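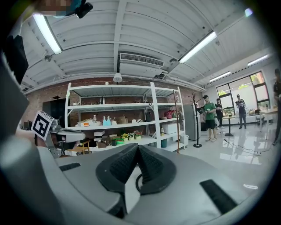
Marit Oskala

Subject: Re: [ostow-house] Shelves in the back room, what stays and what goes
October 26, 2020

Dear all,

Thank you for the answers to my first message. I reply under the quoted parts, so that it stays clear which question I am speaking of. Please excuse me if it is long. I have tried to write everything in one message, and then I hope we can leave the subject until January.

> I went to look for the glass cleaner yesterday and did not find it.
> It used to be on the bottom tier behind the paper towels. Has the
> whole system changed? I am not against it, but I would like to be
> told before and not after.

You are right, and I am sorry. I should have written to the list before I moved things. The spray bottles now stand on the middle shelf of the tall white unit, the one against the brick wall. They are the two light blue ones. I put them at this height so that a person does not need to kneel on the floor to find them, and also so that we see when one is missing. The cleaner in them is the same as before, from the big Kvaran can. If you fill a bottle again, please use the funnel and dry the outside, or it leaves a ring on the metal.

The small clear bottle on the same shelf is a different thing. It is for the screen wipes only and it must not be filled from the can.

> Could we please keep the basket? I know it looks old, but everybody
> knows that lost things go there. If we buy plastic boxes with lids
> it will be the end of it, people will not open a lid to look for
> a glove.

I agree with this completely. The brown woven basket stays. I had written "replace" next to it on my list and I have now crossed it out. I would only ask that it is used for what was found in the room and for nothing more. When I emptied it for cleaning, there were old receipts at the bottom, a light bulb in its box, and keys which do not open any of our doors. The receipts I have thrown away. The keys are in an envelope in the desk, and I will keep them until January, in case somebody remembers them.

The tray at the left end is for small items which are in use the same week. It is full of assorted things already, I know. My idea was that you come in, take what you need from the tray, and put it back there when you go home, without thinking about the correct shelf. Then one of us sorts it at the end of the month. If you find this a bad idea, please say so. At my former work we did it this way and it went well, but there we had one person for it.

> And the red bag? It has been in three different places since summer.
> I moved it once myself, I admit.

The red bag is now toward the right end of the middle shelf and I would like it to stay there. It belongs to the group and contains the first-aid things, except the scissors, which were taken out and are somewhere in the kitchen. I think red is easy to see from the door on a white shelf. The bag does not close well any more. If somebody is good with zips, I would be very thankful.

> About money: Do we really need another unit? I thought we have
> spent enough on this room already with the lamps.

No, I do not think we need another unit now. I asked Brider for a price, and a second one of the same height would be 215 with delivery. For this sum we could have 14 label holders and a proper step, and there would still be something left. I measured the unit again, and each tier is 57 cm deep, so it can take two rows if we put the things we seldom need behind. This is less comfortable, but it costs nothing.

About the lamps I have also one remark. The long tubes on the ceiling give good light on the shelves, and I find the round pendant lamp nice, but it is not necessary to have everything on in the afternoon. The same with the air conditioning – please turn it off when you are the last one. The switch is a little stiff and it must be pressed until it clicks.

Now the practical part. I would like to do the lower tiers before the heating season begins properly. It is roughly 13 boxes, mostly paper and old cables from the time when we were still in the Geltley building. I do not want to decide alone what is rubbish. My proposal is:

- Boxes with a name on them: I will write to the person, and wait two weeks.
- Boxes without a name: we open them together, on an evening which suits most of you.
- Cables: one box for all of them, the rest goes to the recycling yard in Ostow.
- Paper: I take it home by car, and shred what has an address on it.

Please do not place heavy things on the top tier in the meantime. The unit is fixed to the wall, but the screws are in the joint between the bricks and I do not trust them so much. I will ask about longer ones.

If you wish to help with the boxes, write to me directly and not to the whole list, otherwise we all receive the same "yes, I can come" many times. For opinions about the tray and the basket, the list is the right place.

With kind regards,
Marit

3 replies
Shared 2 times

Recent in this list
Shelves in the back room, what stays and what goes
Who has the key for the bicycle cellar?
Longer screws for brick – advice wanted
Kitchen scissors
Offer: moving boxes from Geltley, used once
Brider delivery times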